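Skekavitz 이동식 옷걸이 행거 두 달 써본 후기 (장단점, 조립, 흔들림)

작은방 정리 시리즈 네번째. 오늘은 행거.
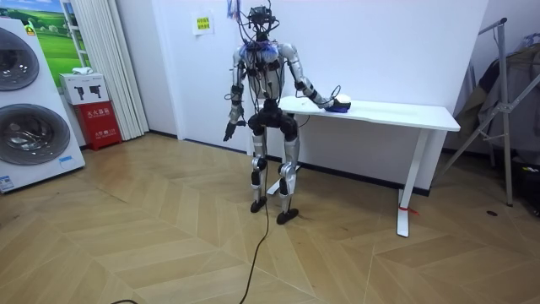
사진 = Nabila Santoso

2020년 3월 4일 | 조회 1,895 | 살림/가구

원룸 살 때부터 행거만 다섯 개째다. 하나는 자다가 새벽에 무너졌고 하나는 봉이 활처럼 휘었고. 나머지는 이사하면서 버리거나 남 줬다. 이번에 산 게 Skekavitz 2단 행거. 두 달 썼으니 이제 쓸 말이 좀 있다. 바쁘니까 짧게 쓰려고 했는데 쓰다보니 길어짐.

왜 샀나

붙박이장 없는 집으로 이사. 장롱은 비싸고 다음 이사 때 또 짐. 매장 가서 Jorville 것도 만져봤는데 봉이 얇아서 패스. 겨울 코트 걸 생각하면 무조건 봉 두께부터 봐야 한다. 디자인은 그 다음. Rondorgate 건 튼튼해 보였는데 폭이 너무 넓어서 우리집 벽에는 안 들어감. 남은 게 이거였다. 색은 흰색이랑 검정 있고 나는 검정. 흰색은 예쁜데 예전에 쓰던 흰 행거가 이음새부터 누래져서 다신 안 산다.

배송

주문하고 사흘. 박스 하나로 옴. 길고 무거움. 기사님이 문앞에 세워두고 가셨는데 혼자 끌고 들어오느라 허리 나갈뻔. 박스 모서리 한쪽 찌그러져 있었고 안에 봉은 멀쩡. 다만 받침 플라스틱 하나에 긁힌 자국. 교환할까 하다가 벽쪽으로 돌려놓고 끝. 귀찮다.

조립

설명서 그림만 있음. 글자 거의 없음. 근데 그림이 작다. 3번 그림이랑 4번 그림 차이를 한참 들여다봤다. 결론은 가로봉 방향이 반대. 이걸 거꾸로 끼우면 나중에 선반이 안 올라간다. 나는 거꾸로 끼웠다. 다 풀고 다시.

육각렌치 들어있는데 짧아서 손바닥 아픔. 집에 드라이버 세트 있으면 그거 쓰세요. 나사는 처음부터 꽉 조이지 말고 반만 조여놓고 다 세운 다음에 마지막에 한바퀴씩 돌려 조이는게 맞다. 설명서엔 안 써있음. 이거 하나로 흔들림이 꽤 달라진다.

혼자 가능한가? 가능은 한데 위쪽 봉 끼울 때 누가 잡아주면 훨씬 낫다. 나는 의자에 기대놓고 했다. 여분 나사 두 개 남음. 첨엔 빠트린 줄 알고 식겁했는데 부품표에 여분이라고 조그맣게 적혀있더라.

높이

다 펴면 182cm. 롱코트 걸어도 밑단이 바닥에 안 끌림. 이건 만족. 전에 쓰던 건 낮아서 코트 끝에 먼지가 늘 묻어있었다. 높이 조절은 되는데 버튼식이 아니라 나사식이라 한번 정하면 그냥 그대로 쓰게 된다. 키 작은 사람은 최대로 올리면 윗봉 손 안 닿을 수도. 사기 전에 벽에 테이프라도 붙여보고 손 뻗어보길.

아랫단에는 셔츠랑 바지 반 접은 것. 아랫단 높이도 따로 맞출 수 있어서 애들 옷 거는 집도 괜찮을듯. 우린 애 없어서 그건 모르겠고.

흔들림

제일 많이들 물어보는 거. 흔들린다. 빈 상태에선 손가락으로 밀어도 휘청. 근데 옷을 걸면 오히려 잡힌다. 아래에 무거운 거 깔아주면 더 낫고. 나는 아래 선반에 청바지랑 겨울이불 압축팩 올려놨다. 윗봉에만 패딩 잔뜩 걸면? 앞으로 쏠린다. 위아래 무게 나눠야 됨.

바퀴

호불호. 네 개 다 달려있고 둘만 잠금. 문제는 잠금 있는 바퀴를 어느쪽에 다는지 설명서에 없음. 나는 앞쪽 두 개에 달았다. 뒤에 달면 청소할 때마다 손을 벽 틈으로 넣어야 돼서. 굴러가는 느낌은 부드러움. 장판에서는 자국 남더라. 두 달만에 동그랗게 파였음. 마루인 집도 뭐라도 깔고 쓰는게 마음 편하다. 나는 의자 발바닥용 펠트 큰거 잘라서 깔았다. 다이소... 아니고 동네 철물점에서 1,000원.

문턱은 못 넘는다. 옷 걸린 채로 넘으려다가 셔츠 전부 쏟음.

봉 휨

두 달째 아직 안 휨. 코트 몇 벌, 패딩, 정장, 원피스, 안입는데 못버리는 니트까지 걸려있다. 니트는 걸지 말라는데 나는 건다. 어깨 뿔 나옴. 그건 내 잘못이고 행거 잘못 아님. 육안으로는 일자. 줄자 대보진 않았다. 여름 지나고 다시 볼 생각.

냄새

뜯자마자 페인트 냄새 좀 심함. 창문 열고 이틀 뒀더니 빠짐. 받침 고무 냄새는 일주일쯤 갔다. 예민하면 조립하고 바로 옷 걸지 마세요. 흰 셔츠 하나에 냄새 배서 다시 빨았다.

커버

따로 판다. 안 샀음. 대신 Nasution 커버가 맞는다길래 그걸 샀는데 폭은 맞고 길이가 짧다. 밑단이 드러남. 먼지는 위에서 떨어지니까 그럭저럭 쓰는 중. 지퍼가 가운데 하나라 양끝 옷 꺼낼때 좀 짜증. 얇아서 비침. 부직포라 세탁은 못할 것 같고 물티슈로 닦는다. 커버 후기는 따로 안 쓸거임, 이걸로 끝.

옷걸이 얘기도 잠깐

행거만 바꾸고 옷걸이 제각각이면 지저분해보인다. 세탁소 철사 옷걸이 다 버리고 얇은 논슬립으로 통일했더니 같은 봉에 훨씬 더 들어감. 두꺼운 나무 옷걸이는 코트용만 남겼다. 논슬립은 니트 벗길때 목이 늘어나니까 조심. 색은 회색. 검정은 먼지 다 보임.

다른 사람들 의견

같은 제품 쓰는 Lerato Makhubela 님은 바퀴 빼고 고정발로 바꿔 쓰신다고. 흔들림 거의 없어졌다고 하심. 고정발은 박스에 같이 들어있다. 나도 여름옷 바꿀 때 해볼 예정. 댓글에 Nevzat Bayram 님은 윗봉 연결부에서 삐걱 소리 난다고 하셨는데 우리집 건 소리 없음. 한번 더 조여보시길. 그래도 나면 교환 받으세요, 고객센터 전화는 잘 받는 편이다. 나는 부품 문의로 한번 걸었고 금방 연결됨.

좋은 점
높다
봉이 두껍다
아랫단 높이 따로 조절
여분 나사

별로인 점
설명서
렌치 짧음
바퀴 자국
처음 며칠 냄새
높이 바꾸려면 나사 다시 다 풀어야

이런 사람한테는 비추

이사 자주 다니면서 매번 분해할 사람. 나사 구멍이 쇠라도 계속 풀었다 조였다 하면 헐거워질 것 같다. 그리고 옷 진짜 많은 사람. 폭이 좁은 편이라 계절별로 나눠 걸어야 된다. 난 여름옷은 리빙박스에 넣고 침대밑으로.

별점 5점에 4점. 설명서 제대로 만들었으면 4.5 줬다.

질문 온 거 몇 개 답

커튼 달 수 있나요 - 앞쪽에 봉이 따로 없어서 집게로 달아야 함. 안 예쁨.

빨래 널어도 되나요 - 널어봤다. 젖은 이불은 하지 마세요. 셔츠 정도는 ok. 봉에 물기 남으면 닦아주고.

선반에 캐리어 올라가나요 - 기내용은 올라감. 큰거는 깊이가 모자라서 앞으로 튀어나옴.

두 개 이어 붙일 수 있나요 - 연결 부품은 없다. 그냥 나란히 놓는 수밖에.

다음 글은 신발장. 언제 올릴지는 모르겠다. 행거 여름 지나고 봉 상태는 이 글에 추가하겠음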